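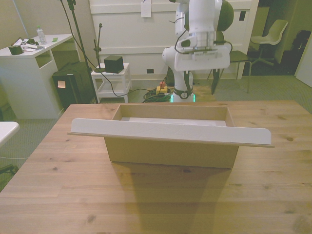 Packing rooms, it has to be said, are rarely the reason anyone signs up for an open day. I had driven out to Millico for the woodworking hall and the big saws, and I did see those, and they were loud and wonderful. But the part I have been telling everyone about since I got home is the packing, and I want to get it down while it's fresh.

Millico makes small flat-pack pieces for homes: shelves, stools, bedside tables, that sort of thing. The works is in Fetham, at the far end of the road past the old rail yard, and they open it to visitors twice a year, once in June and once in the fall. I went on 1 Oct 2024, on the early tour. Parking was easy, the coffee was free, and they hand you a pair of soft blue earplugs at the door, which I still have in my coat pocket.

The tour starts with the saws and the sanding room. I could have stayed in the sanding room for an hour! There is a smell of warm pine in there that goes right into your clothes, and they let you run your hand over a board before and after, so you feel what all that dust is for. Then comes the paint line behind glass, where you mostly watch parts swing past on hooks, and then a long corridor with old catalogs in frames. I loved the catalogs. There's one from the early days with a telephone table in it, with a little slot for the phone book.

After that you go through a pair of swing doors and it gets quiet, and you are in packing.

What got me was how much thinking goes into a plain brown cardboard box. Every product has its own carton, and each carton has its own order of filling, which is worked out on a tabletop long before it reaches the packing benches. The guide told us that the Ifans shelf, their best seller, went through 4 different boxes before they settled on one. The first was too deep and the parts slid. The second was fine until somebody stacked it. I forget what was wrong with the third, but she made a face when she said it, so it must have been bad.

The rule for flat parts is that the biggest face goes against the biggest face of the box, with a sheet between anything painted and anything that could rub it. White shows every mark, apparently, and the white pieces get the most fuss. They passed around a panel with a scuff on it, and I had to tilt it toward the window to find the scuff at all. It had been rejected for that. I went home and looked at my own shelves and felt a bit ashamed of them.

Then we got to try it. Each pair of visitors had an empty carton, a stack of parts for a Flultau stool and a printed card with the order on it. It sounds simple. My partner and I had ours filled in no time, very pleased with ourselves, and then found the bag of screws still sitting on the bench. Out everything came. On the second go we had the screws in but the legs pointed the wrong way, so the flaps wouldn't meet. The family next to us got it right the first time, and their youngest closed the lid with both hands and a huge grin.

A good packer does one of these without looking at the card. We watched that too, and it was lovely to see, very calm, with no wasted reach. Pick up, turn, lower in, smooth the sheet, next part. The long pieces are let down one end first, and the other end follows, so nothing drops on a corner. I have already used that trick at home with a mirror.

At the far end there is a board on the wall with the number of cartons that left the building the day before. It said 2,196 when we were there. After struggling with one stool, I found that number hard to believe, and I stood looking at it long enough that the group went on without me and I had to trot to catch up.

The tour ends in the shop, as tours do, though it's a small one and there was no push to buy. There's a shelf of seconds by the door with good prices. I bought a stool with a knot in the seat that I like better than a perfect one, and yes, I checked the screws were in the box before I left.

A few practical things if you want to go. Each group is kept to 50 people and the early one fills up, so book when the dates are posted. Wear closed shoes, as they do turn people away in sandals. The floor is level all the way through and there are benches in the corridor, and my mother, who came along with a stick, managed fine. Kids are welcome in packing, but they have to be over a certain height for the saw hall, and there's a mark on the wall at the entrance - measure before you promise them anything. No photos on the paint line.

Lunch is not included. The bakery in Fetham does a very good cheese pie, and it closes at two.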